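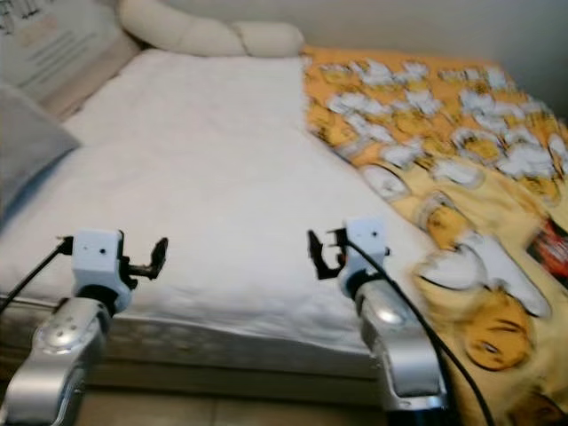
Monday

Up at half five for the drive to Rullcombe. Fiifi Boateng came with me, which meant the radio stayed off and we talked about hockey the whole way. He has been helping with the under-16s since the spring and wanted to see how a bigger club runs its goalkeeping sessions. I wanted to see the match.

It was the regional semi-final, Quansah against Skenance, played a week late after the pitch flooded. Gate was 1,253, read out over the speaker at half-time, and people clapped themselves for it. I have never seen that many at a women's hockey match outside a final. We stood behind the dugouts on the far side with the wind straight in our faces.

Skenance scored early from a penalty corner, a low drag flick to the keeper's left. Same routine they used against us in February and we did not stop it either. Quansah were slow to get going. Their midfield kept carrying the ball into the corner and losing it on the baseline, and their coach was shouting for them to turn out and start again. Second quarter was better. They pressed higher and got a goal back from a rebound, scrappy, two or three sticks on it before it went over.

Danica Holub came on after the break. I coached her at Skuniditz when she was 9 and could not trap a ball on her open side to save her life. She played on the left today and hardly gave it away. Her pass set up the second, hit flat and hard into the circle for the deflection. 2–1 and I shouted louder than I should have, given I was there as a neutral.

Skenance took their keeper off with a few minutes left and had three corners in a row. The last one hit the post. Fiifi says it hit the keeper's foot first. I was looking straight at it and I say post.

Saw Danica for a minute by the clubhouse. She had ice on her thumb and was eating a cheese roll. She asked after the old pitch and I told her the carpet is lifting near the top goal and we are still waiting on a date for the work. She said she might come and take a session in the summer if her shifts allow. I did not push it.

Notes for training. Practise clearing off the first runner at corners, we leave that gap every time. Get the girls to receive on the move – too many of ours stop dead. Ask Fiifi to do the keeper drill he wrote down, the one with the tennis balls. Order more of the yellow bibs, the old ones have gone in the wash with something blue.

Stopped for chips on the way back. Home just after seven. Right knee sore from standing on concrete all afternoon. Final is at Skuniditz if the pitch passes, otherwise they will move it to Rullcombe again.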